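Was kostet eigentlich so ein zweiter Arm?

Seit dem letzten Beitrag werde ich immer wieder gefragt, was uns der ganze Aufbau am Ende gekostet hat, und weil ich ja ohnehin nie kurz antworten kann (meine Leser kennen das), schreibe ich es lieber gleich ordentlich auf. Wir hatten im Dezember mit einem Arm und viel Optimismus geplant. Dann kam der Wunsch nach einem zweiten, und damit fing das Rechnen wieder von vorne an!

Die Angebote hatte ich mir von zwei Händlern geholt, von Pretgate und von Devgate. Pretgate war beim Arm selbst günstiger, wollte aber die Halterung, die Kabel und die Einweisung extra bezahlt haben. Bei Devgate war das alles dabei, dafür sollten wir 18 Wochen warten. Ich habe eine ganze Weile mit beiden Zetteln am Küchentisch gesessen und hin und her geschoben. Am Ende wurde es der Greifer von Devgate für 987 Euro und für Arbeitsfläche, Montage und den ganzen Kleinkram ein Topf von 3.282 Euro, der mir damals üppig vorkam. Den Arm haben wir erst einmal gemietet, mit Kaufoption nach sechs Monaten.
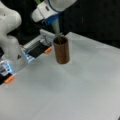
Beim Kleinkram habe ich mich übrigens am gründlichsten verschätzt. Ersatzfinger, Polster, eine Unterlage, die nicht rutscht, Schrauben in einer Länge, die natürlich keiner im Haus hatte - das läppert sich, und jede Bestellung hat ihre eigenen Versandkosten. Wer gerade selbst plant, dem würde ich raten, diesen Posten von Anfang an getrennt zu führen. Bei mir stand er zuerst unter "Sonstiges", und da findet man später nichts mehr wieder.

Offen ist noch die Wartung. Zultach bietet einen Vertrag für beide Arme an, recht teuer, aber mit Leihgerät im Schadensfall, und das beruhigt mich doch sehr. Ich habe noch einmal wegen der Laufzeit nachgefragt und warte auf Antwort, bis Freitag soll etwas kommen. Bis dahin bleibt die Zeile in meiner Tabelle gelb - und ich schaue viel zu oft ins Postfach.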